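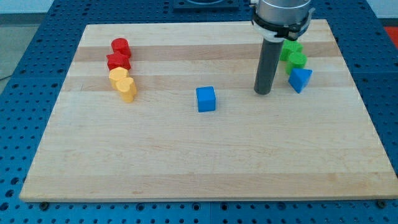
From the editor of the Kurkdale Community Toy Library newsletter

Wednesday, September 28, 2022

Well, we made it through another winter of wet boots in the hallway, and I'd like to talk about puzzles. Specifically, the puzzles that come back one piece short, live in the "incomplete" tub for a year and then go out on loan again because somebody (me) forgot to check the label.

I've been on the Saturday desk since June and I reckon half my conversations start with a parent sliding a bag across the counter and saying sorry. Please don't say sorry! Pieces go missing. They go under car seats, into gumboots, down the heating vent, and once into a lunchbox that then spent the whole school holidays at the bottom of a wardrobe. I have two kids of my own and the inside of my couch is a museum. We'd much rather you told us at the counter and kept borrowing than stayed away feeling guilty, and I know a few families have done just that.

So, a couple of changes. The missing piece fee is gone. It was $2 a piece and it caused more awkwardness than it ever brought in. If a piece turns up later, pop it in the jar by the door, any time, no need to tell us which toy it came from. I quite like matching them up. It's the nearest thing I get to a crossword these days.

The other change is the bags. The old drawstring ones are being retired, mostly because the strings have gone grey and one of them smells like banana no matter how often it goes through the wash. The new ones have a zip and a clear pocket for the contents card. Please leave the card in the pocket, even if your toddler has other plans for it. If it does get chewed, we've got spares.

Now, wooden toys. I get asked all the time why we keep buying them when they cost so much more, and my answer is that they come back. We've got a set of plain blocks that was donated when the library was still in the old Turunen Street hall, and it's still one of the first things off the shelf every week. The corners are a bit soft and the paint is mostly a memory, but I've watched a three year old and a nine year old spend a whole morning on them, making what I was told was an airport. Plenty of our battery toys didn't last to their second birthday, and the ones that did are all stuck on the same song.

A word on cleaning them, though, as we've had a few come back swollen. Please don't soak wooden toys and please, please don't put them in the dishwasher. A damp cloth with a drop of dish soap is plenty, then let them dry on a towel out of the sun. If something's properly sticky, a bit of bicarb on the cloth usually shifts it. And if it's texta, just bring it back as it is. We've got a method, it involves an old toothbrush and a lot of patience, and I find it weirdly relaxing with the cricket on.

The spring wish list is up on the noticeboard. At the top are balance boards, more shape puzzles for the under twos (always out, always a waiting list) and a replacement for the marble run, which has been loved to bits. If you've got something your kids have outgrown and it's in decent nick, we'd be very glad of it. No soft toys this time, sorry, the cupboard won't shut.

We're also running a swap morning with the Potora playgroup in the school holidays. Bring up to 6 things, take home up to 6 things, have a cuppa. There'll be scones if I get up early enough. It was great fun last time, although I did come home with a drum, and my neighbours would like a word with whoever donated it.

Desk hours are the same as ever, and the after-hours returns chute is working again, so no more leaving trikes on the front step. See you Saturday!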